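Ticket: Guest portal page does not load on meeting room tables, Bomthorpe site
Product: Falness Access Controller, firmware branch 9
Status: Closed, resolved
Priority: Normal
Opened: May 24, 2019

Reported problem

Visitors at Bomthorpe connect to the guest wireless network and get an address, but the sign-in page does not open. The phone or laptop shows "Connected, no internet" and stays that way. Staff network on the same access points is not affected. The Iton office runs the same firmware and the same portal template and has no reports.

The problem is not constant. Front desk says most visitors get through in the morning and most do not after lunch. Rebooting the access point in the meeting room fixes nothing. Rebooting the controller fixes it for an hour or two.

Environment

One Falness controller, two switches, access points on both floors. Guest VLAN is 90. DHCP for VLAN 90 is served by the controller. DNS for guests is forwarded by the controller to the site resolver. Portal certificate was renewed in April. Nothing else on the change list for this site since then.

Log

Entry 1
Asked front desk for the device type and the time of the last three failures. Two phones and one laptop, different makes. Ruled out a single client type.

Entry 2
Checked the certificate first, given the April renewal. Chain is complete, name matches, expiry is fine. Opened the portal by typing its address from a staff laptop placed on VLAN 90. Page loads in under a second. Certificate is not the cause.

Entry 3
Same laptop, browser cache cleared, opened a plain http address to trigger the redirect. No redirect. Request times out. Name lookup for the same address also times out. Lookup against the controller address directly: no answer. Ping to the controller: normal.

So the client can reach the controller, and the portal works if you already know where it is, but the controller is not answering DNS on the guest side. The device never gets far enough to be redirected.

Entry 4
Pulled the DNS forwarder counters from the controller. Pending queries: 272. The forwarder stops accepting new guest queries when its table is full and does not write a warning to the main log. It does write one to the debug log, which is off by default. Turned debug on for the forwarder only.

Entry 5
On site in the afternoon. Tested from the large meeting room table, the small one next to it, and the lobby. Same result in all three places, so signal and access point placement are out. Signal strength at the large table was good throughout.

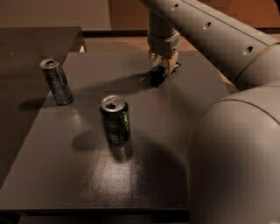 Table surface at test location, two drink cans.

Moved to the wired guest port in the lobby. Also fails. This confirms the fault is behind the access points, on the controller or past it.

Entry 6
Debug log from the forwarder shows 79 queries in one minute for the same host name, all from one address in the guest range. The name belongs to the update service of the room booking display outside the small meeting room. The display was on VLAN 90. It should be on the building services VLAN.

The host name does not resolve. The vendor, Srithong, moved the update service to a new name and the old one now points to a delegation that never replies. Each query sits in the forwarder table until it times out. The display does not wait for the timeout before asking again. Over a few hours the table fills up and guests get no DNS. This matches the morning and afternoon pattern: the controller has a scheduled restart at night, which clears the table.

Entry 7
Disconnected the display. Pending count dropped to 9 within a few minutes and stayed near there. Redirect works from the test laptop, from the wired port and from a phone at the front desk. Reconnected the display to see if the fault comes back. Pending count started to climb again at once. Disconnected it.

Entry 8
Checked why Iton is not affected. Iton has the same display model, but on the correct VLAN, where DNS goes straight to the site resolver and does not pass through the controller. The retries are still happening there. They just do no visible harm. Added the Iton display to the list for the same firmware update.

Root cause

Room booking display connected to the guest VLAN, sending repeated queries for a host name that no longer answers. Controller DNS forwarder has a fixed table for pending queries, shared by all guest clients, with no limit per client.

Fix applied

1. Switch port for the display moved from VLAN 90 to building services.
2. Display firmware updated by hand from a USB stick. New firmware uses the new update host name.
3. Per-client query limit turned on in the forwarder settings. The option exists in this branch but is off after an upgrade from the previous one.
4. Forwarder debug log turned off again.

Verification

Front desk tested with two phones after lunch on the next working day. Sign-in page opened on both. Pending count checked in the late afternoon, single digits.

Notes for other sites

If guests get an address but no sign-in page, test DNS before looking at the certificate. Run a lookup against the controller address from a guest client. If ping works and the lookup does not, read the pending query counter under Services, Forwarder, Statistics. A controller restart will hide the problem, so save the counters first.

The switch port labels at Bomthorpe do not match the patch panel for the second floor. Separate ticket opened for that.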